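Re: [handheld-grippers] finger pads, again
From: Kohei Sakamoto
Date: Apr 25, 2024

> Has anyone run the Celton pads next to the Kpodo ones on thin stuff?
> We get good holds on boxes and bottles but anything that squashes
> rolls out of the fingers about as soon as we lift. I'd like to hear
> before I order another set. Also, are you all still on the Stotholm
> controller or did you move on?

Hi all,

Yes! I've had both pads on and off my handheld for ages now (the screws on mine are starting to complain) and I do have opinions. The Celton pads are grippier on hard plastic and glass, no contest. On anything soft they grab too early, so one finger sticks while the other is still closing, and the thing twists. The Kpodo pads are a bit more slippery and for tubes I like that a lot better, because the tube gets a chance to settle before you squeeze for real.

I went through my log last night and I'm at 2,721 grasps in total, of which nearly 700 are soft packaging. Tubes are the worst of it. A full one is easy, a half-used one folds wherever you pinch it.
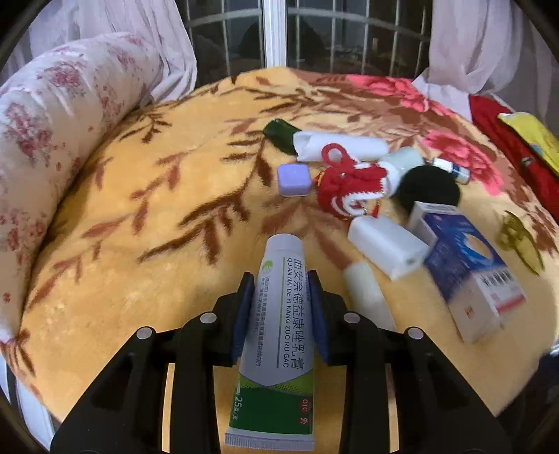 What helped most was slowing down the last bit of the close, and going for the tube with the fingers flat along its sides. If I come in at an angle I lose it more often than I'd like to admit on a public list. I also quit practicing on a bare desk. A blanket gives under the fingertips, so you can get lower without banging the tips, but then you pick up fabric along with the thing you wanted, and the plush kind is terrible for that!

Controller: still Stotholm, still on the firmware from October. I tried the Cumcombe board for 7 days and went back. It's quicker to respond, I'll give it that, but the force reading drifted on me and I had to zero it 11 times in one afternoon. Could be I got a bad one. If somebody here has a Cumcombe that behaves, please tell me what cable you're using, mine is the long one that came in the box.

I can mail you my spare Kpodo pads if you want to try before ordering. They're a little worn at the tips but fine for tubes. Just send me your address off list.

Kohei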